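Feb 7, 2021

Bench two all morning, feeding trials in the afternoon. Writing this up while the batch log is still open on the other screen.

Background, so I can follow my own notes in July. The Quintero line at the boarding kennels portions dry food by the cup. Until last winter that was done by hand, two people per shift, scoop and level, then a card filled in for every animal. The arm now does the pick and the pour. The people do the rest, and the rest has turned out larger than the proposal said. The proposal listed one duty for the attendant, "supervise". My count from the last rotation is 23 separate interventions in a shift, most of them under a minute, and no two of the attendants handle them the same way.

The task on the bench is the transfer from small cup to mug. Grip height is the variable that matters. Too high on the cup and the finger sits over the rim, which narrows the side the pellets can leave by. Too low and the cup tips before the wrist has finished turning. Fill level comes second. A heaped cup sheds early. Takeshi wants the cups levelled before the arm gets them, which puts a person back at the scoop, and I have said so in the margin of his draft. 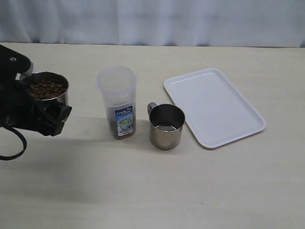 Kibble transfer on the bench.

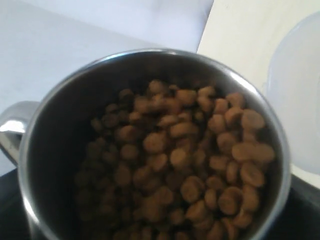
Entry and bench notes: Jericho Dela Peña
Filed under: Rolia / portioning / staff workload

Ran 34 transfers with the Rolia settings and left the tea pitcher where it was, as the kitchen counter at the kennels is never clear either. Four spills, all small, all at the start of the pour. Two of the four were from cups I had filled myself and filled badly. Recorded them anyway.

The wrist view is good enough to judge whether there is food in the mug. It is poor for judging how much. Kibble piles toward one side and the dark inner wall hides the low side of the heap. Weight is the better check. There is a scale in the Mavus kit, unopened, and I will ask for it tomorrow.

Longer talk with Takeshi Shibata after lunch about the roster. His position is that portioning was the worst job in the building and that no one misses it. Mostly true. Wrists and shoulders are better, and the early start has moved back by half an hour. But the people who scooped also saw every bowl come back. They knew which dog had left half its breakfast, and they told the vet nurse before it was written anywhere. With the arm on the cups, the bowls go straight to the washer and that information goes with them. Since the changeover there have been 24 late notes on appetite, by the nurse's own tally, against 4 in the same stretch before it. I would not hang a report on those figures. The kennels were also fuller. Still, it is the first thing she raised when I called.

Possible fix: have the attendant log returned bowls at the hatch, on the Utusex tablet that is already mounted there. Takeshi thinks it adds a task to a job we promised would get lighter. I think it replaces the card, which has been dropped and which some of the older staff still fill in out of habit. We did not settle it. He will ask the morning shift what they would want on the screen, and I have asked him to put the question before he shows them a mock-up.

Also to sort out: pay grade. The attendants are still classed as feeding staff, though half the shift is now clearing faults, restarting the sequence and wiping down the gripper. One of them has written her own fault list on the back of a feed chart. It is better than our manual. I have asked if I can copy it, with her name on it.

Tomorrow: levelled cups against heaped cups, same grip height, same mug. Order of trials to be shuffled this time. Colour code the log before starting. Buy more tea.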